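Stirner Tabletop Kit – pour-over set

Recordings supplied with the two-arm kit from Drarnulell. Release 3, 492 episodes, 45 of them held out for testing.

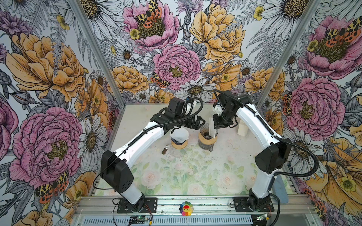

Task labels were written by Analyn Umali and checked by Hina Jadoon. Each episode has one label in everyday words. Lowering a paper filter into the dark glass dripper is labeled "place filter" – the clear carafe beside it doesn't change the label.

Wrist views are stored in their own folder, one per arm. 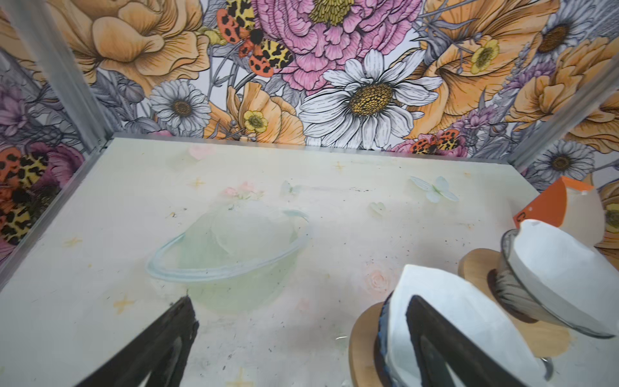
Files share an episode number across folders. Report label errors to Crisanto Lumbao.

Last updated: 2023-08-21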